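Tundier Router Firmware 7: Security Update FAQ

Last updated 10 July 2022

This page covers the security changes in firmware 7 for Tundier home and small office routers. It applies to routers bought from Tundier and to those supplied by Jalleo under its own label. For setup and wiring, see the quick start guide for your model.

General

What does firmware 7 change?

The main change is in how the router handles remote administration. In earlier firmware, the admin page could be reached from the internet side if the remote access option was on, and the login form placed no limit on password attempts. Firmware 7 turns remote access off, limits failed logins, and requires an encrypted connection to the admin page even from inside the network.

Firmware 7 also replaces the DNS forwarder. The old one used predictable source ports for its queries, which made forged replies easier to plant.

Which models get the update?

All models in the Illodari line, and the Mirzaei mesh units with hardware revision 2 or later. The revision is printed on the label under the serial number. Mirzaei units with revision 1 do not have enough flash storage for the new image. They will receive a smaller patch in November that covers the login limit and the DNS forwarder only.

Is my router at risk if I never turned on remote access?

The risk is much lower. The login problem can then be reached only by a device already on your network. The DNS problem is separate and applies whether remote access is on or off, so the update is still recommended.

Do I need to change my admin password?

Yes, if remote access was on at any time. Change it after the update, not before. If the same password is used on other accounts, change it there too. The Wi-Fi password is stored separately and can stay the same unless your admin page shows logins you do not recognize.

Installing the update

How do I install it?

Open the admin page, go to System, then Firmware, and select Check Now. The router downloads the image, checks its signature, and restarts. Do not cut the power while the status light is blinking. Mesh systems update the base unit first, then each satellite -- all units must be powered on.

The router says the signature is invalid. What now?

The download is incomplete or the clock is wrong. Go to System, then Time, and confirm the date. A router that has lost its clock may show a date in 2000, and certificate checks will fail until that is fixed. Select Sync Time, wait for the page to reload, and check for the update again. If the error remains, download the image to a computer and install it with the Upload option.

Will I lose my settings?

Port forwards, reserved addresses, and Wi-Fi names are kept. Remote access is turned off and must be enabled again by hand. Custom DNS servers are kept, but custom forwarder options are dropped because the new forwarder uses a different format. Export a backup before you start.

Can I go back to the older firmware?

No. Firmware 7 rejects older images. A factory reset clears the settings but leaves firmware 7 in place.

After the update

Why does my browser warn me about the admin page?

The router creates its own certificate, and browsers do not trust certificates of that kind by default. Compare the fingerprint in the warning with the one shown under System, then Certificates, using a device you have already approved. If they match, accept it. You can also load your own certificate in PEM format.

I am locked out after too many failed logins.

The lock clears when the router is restarted. It applies to the address that made the attempts, so another device on the network can usually still log in. If an old phone app keeps causing the lock, remove the saved password from the app.

Port 2089 now shows as closed. Is that expected?

Yes. Earlier firmware used port 2089 for the remote management service. The service starts only when remote access is enabled, and it now accepts connections only from addresses on the allow list. An empty allow list blocks everything. 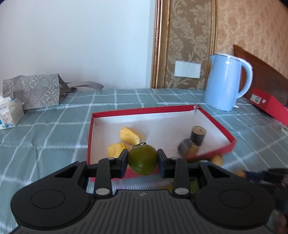 Logs and privacy

What does the router record?

The system log holds the last 2000 entries. It records logins, failed logins, restarts, and changes to settings. It does not record the sites you visit unless DNS logging is on. DNS logging is off by default.

Does the router send anything to Tundier?

It sends the model, hardware revision, and firmware version when it checks for updates. Jalleo routers send the same data to the Jalleo update server. To stop the checks, clear the Automatic Updates box -- you will then need to check by hand.

How do I report a security problem?

Use the form on the Security Contact page. Include the model, firmware version, and the steps needed to repeat the problem. Do not include passwords or a full settings backup.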